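The Plultia Set

The blocks came with the house, like the damp. My sister found them on the top shelf of the linen closet in a biscuit tin marked Stilholm, and by lunchtime the family had opinions.

My father wanted them sold. He had once seen a tin from Pledemura go for 200 dollars, and he had never recovered from its not being his. My mother wanted them boiled. My brother, who is 30 and pays rent to no one, wanted to know whether they were all there, and that was the question that ruined May.

A set that old ought to have rules, so we made some up. Each evening one of us would put the blocks in order on the bread board, and the others would guess what the order was. My father arranged by resale value. My mother did it by how hard each one would be to get out of a toddler. I tried alphabetical, but we couldn't agree on whether a prism is a prism or a triangle, and supper went cold over it.

Then my sister had her turn. She took most of an hour, made us wait in the hall, and let us in without a word.
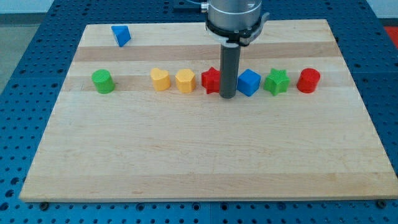 My mother said it was the family, obviously, and she would like it known that she was not either of the cylinders. A long quiet followed. My father went off to check the stove, which was electric and off.

My sister said it was just how they looked nice. No one believed her. We ate our bread torn that night - the board was in use - and the dog, Kong, slept under the table with his back to all of us.

In the morning the blocks were in the tin again, and my father had stopped talking about selling.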